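Neighborhood News, 10/21/21

Well, friends, the court date we've all been asking about has been moved again. The man charged in the break-ins along Hinel Street was due before the judge this week, but his lawyer asked for more time, and now it looks like December. I know that's hard on the folks at Ait Brahim Bakery, who lost $700 and a perfectly good front door (the new one is lovely, do go and see it!).

Yamila Domínguez tells me 80 households have signed up for the block watch, and she'd love to make it 106, one for every address on our list. Her next meeting is upstairs at Ovetti, and it should run 30 minutes if we all behave.
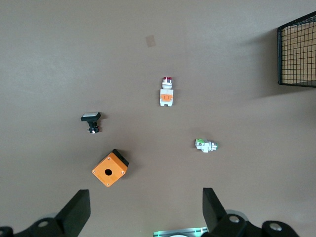
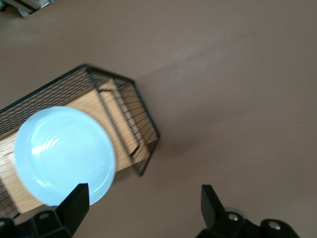

In the meantime, please keep your porch lights on, and if you hear something at night, call the police first and the neighbors second.

Comments

Skusarlow: Will the lawyer's request be heard in open court?

Dee: Signed up last night. Thank you Yamila!!

P. on Hinel: December, again. My poor shed window.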